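Section 4: Looking after your ropes between trips

If you have come straight here from Section 3, your Luvlow canopy should be up, the guy lines should be pegged out, and you may well be sitting underneath it with a cup of tea. Well done! Do come back to this section before you take anything down, though. Most of the letters we get at Namgate are about ropes that went into the bag in a hurry and came out in September as one enormous knot, and a quarter of an hour spent now will save you a very cross morning later.

You will need: a table or a clean patch of floor, a bowl of lukewarm water, a soft brush (an old nail brush is ideal), a towel you don't mind getting muddy, and the drawstring bag that came with the canopy.

4.1 Taking the lines off

1. Slacken every line before you unclip any of them. Go round the canopy once, sliding each runner down towards the peg, and then go round again to unclip.

2. Start with the side that is out of the wind. The canopy will lean a little as you go, and it is much easier to manage if it leans away from you.

3. Lift each peg with the hook end of another peg. Please don't pull on the line itself, however tempting it is when the ground is soft.

4. Lay each line out straight on the grass as it comes off. If you have children with you, this is a very good job for them.

CAUTION: Keep hold of the canopy poles until the last line is off. They are sprung, and they can jump when the tension goes.

Note: The two long ridge lines are thicker than the corner lines and they are not interchangeable. If you are unsure which is which, lay one of each side by side and the difference is plain enough.

4.2 Cleaning

5. Shake off the worst of the dirt and let any mud dry before you do anything else. Dry mud brushes away, whereas wet mud just gets worked further in.

6. Swish the line about in the lukewarm water and rub along it with the brush, a short length at a time. There is no need for soap unless you have been camping near the sea or under a sticky tree, in which case use a small squeeze of a mild one and rinse twice.

7. Roll the line up in the towel and press down on it with your hands. Don't wring it.

8. Hang it somewhere airy and out of direct sun until it is dry all the way through. Over a banister is fine, and so is the shower rail – a radiator is not. Thick ridge lines can feel dry on the outside a good day before they are dry in the middle, so give them longer than you think they need.

CAUTION: Never put the lines in a tumble dryer. The sheath and the core shrink by different amounts and you will be left with a rope that puckers along its whole length.

4.3 Coiling

There are plenty of ways to coil a rope and people do get attached to their own. If yours works for you, please carry on with it and skip ahead to 4.4. What follows is the way we teach on the Skendis family weekends, and it has the great advantage that you can do it with cold hands.
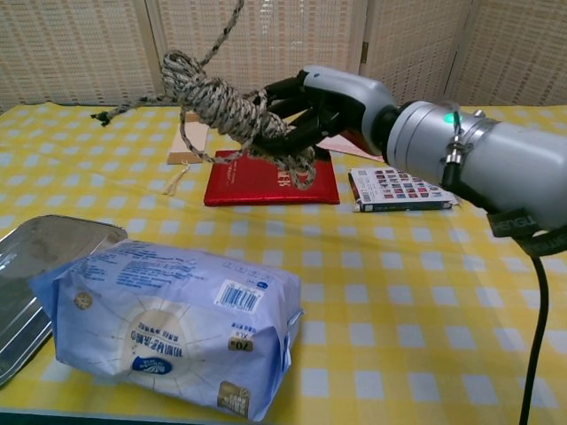
Text by Catríona Heffernan
Checked by Tadhg Keane
Revised 29 November 2020

9. Hold one end in your left hand (or your right, if you are left-handed) and leave a tail as long as your forearm. You will want this tail at the very end, so don't let it get swallowed up.

10. With your other hand, bring in an arm's length of rope and lay it into your palm as a loop. As you bring it in, roll the rope a little between finger and thumb, away from you. The loop should hang flat. If it flips over into a figure of eight, let it drop and roll it a bit more next time.

11. Carry on until you have a short length left. The loops needn't match exactly. Tidy ones are pleasant to look at, but they come undone no better than slightly uneven ones.

12. Pinch the coil together and wrap the short length round the middle, working upwards. Three snug turns will do for a corner line, and the ridge lines like an extra one.

13. Push a small loop through the top of the coil, pass the end through it and draw it down gently. It should be firm enough to pick up by the tail and soft enough to undo with one tug.

Note: Please don't coil the line around your elbow and hand. It is quick, and we have all done it, but it puts a twist into every turn and the twists have to come out somewhere.

4.4 Checking the ends

While each coil is in front of you, have a look at both ends. Braided cord wears at the tips first, and a fluffy tip left alone will creep back up the line until you have lost a useful amount of it.

14. If the end is only a little furry, bind it tightly with strong thread for the width of your thumb, and finish with a drop of the whipping glue from your repair pouch.

15. If the sheath has slid away from the core, cut back to where the two sit snugly together and bind it there.

16. Run the rest of the line through your fingers with your eyes shut. Flat spots, hard lumps and places that suddenly feel thin are all easier to find by touch. Any line with a thin place should be retired from canopy duty, though it will make a perfectly good washing line.

CAUTION: Heat sealing should be done by an adult, outdoors, and well away from the canopy fabric. Melted cord sticks to skin and stays hot for longer than it looks.

4.5 Putting away

17. Put the ridge lines in the drawstring bag first and the corner lines on top.

18. Store the bag somewhere dry and dark, off a concrete floor if you can manage it. A shelf in the airing cupboard is lovely. The boot of the car is less so.

Replacement lines are sold singly or as a full set. Ask for part 200 for a corner line, part 900 for a ridge line or part 2000 for the set.

Section 5 covers patching the canopy fabric.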